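Switching an older cat from dry to wet food, how slow is slow enough?
Cats > Feeding and Nutrition
January 2024
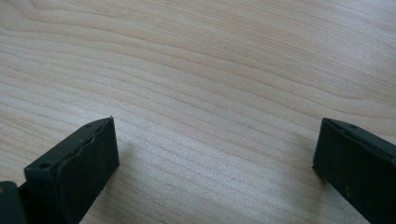

marlowsmom
My cat is 13 and has eaten dry food her whole life. The vet wants her on wet because her bloodwork is creeping the wrong way and she hardly drinks. I bought a box of Premomness pouches, the chicken in gravy, and started with a spoonful next to her kibble. She licks the gravy, drags the chunks out of the bowl and leaves them. I feed her up on the table because the dog gets everything at floor level, and it's pale wood with a matte finish, so I'm wiping gravy out of the grain lines twice a day. Day nine now and she has eaten maybe two chunks in total. Do I keep going like this or change brands?

tinpot_terry
Nine days is nothing for a cat that age. Mine took six weeks. Keep the amount tiny and throw out what she leaves.

Dellabrook
Try pate before you give up on the brand. Lots of kibble cats don't know what to do with chunks. Mash it with a fork and add a bit of warm water. Soltani does a smooth one in small trays and it mashes well.

marlowsmom
I haven't tried pate. Does it matter that it's a different brand from the gravy one? I don't want to upset her stomach with two new foods at once.

Dellabrook
At a teaspoon a day I wouldn't worry. Stop the pouches first, give it two days of kibble only, then start the pate.

kv_north
I'd do it differently. Pick up the kibble. As long as there's a full bowl of dry sitting there she has no reason to eat anything else. Set meals, wet food down for half an hour, then take it away. She'll eat when she's hungry.

tinpot_terry
Please don't starve out a 13 year old cat. They can get fatty liver from going without food and it doesn't take many days.

kv_north
I didn't say starve. I said set meals. She gets a small portion of dry at the end of the day if she refuses the wet. I've moved three cats over this way.

tinpot_terry
That isn't what your first post said. Anyone reading it would think you just wait them out.

kv_north
Fair enough, I left that part out. Set meals with dry as the backup. I still think free feeding is why this takes people six weeks.

Zinash Gashaw
I agree with set meals and I agree with Terry about not letting her skip. Weigh her every few days. A kitchen scale is no good for this, so get on the bathroom scale holding her and then without her. If she's losing, call the vet and go back to what she'll eat. Also ask the vet what they want in the food. With kidney numbers they may want lower phosphorus, and a normal supermarket pouch might not be the right one anyway.

marlowsmom
She's on two meals as of today. Vet said any wet food for now and we'll look again in July when she has her next blood test. They did mention a prescription one if the numbers go up.

ossie_b
Has anyone used Gremunach? It's 90 calories a can and I can't work out how many to give. My cat was on dry at 234 a day and that would be more than two and a half cans, which looks like a mountain of food.

Zinash Gashaw
Ossie, that sounds normal. Wet food is mostly water so it's a lot more by volume. Split it over three or four meals. It might be better as its own thread though.

ossie_b
OK, will do. Thanks.

Dellabrook
One more thing for the original poster. Crush a few pieces of her kibble and sprinkle the crumbs on top of the pate. Clestach makes a powder topper for the same purpose but crumbs are free.

marlowsmom
Update. I got the Soltani salmon, mashed it with warm water and put crushed kibble on top. She ate the crumbs and then about half of what was under them. No vomiting. Weight is the same as last week. I'm going to stay at one teaspoon until she finishes it, then go to two.

tinpot_terry
Good. Don't rush the next step.

kv_north
Glad she's eating. I'd go to two tomorrow, but it's your cat.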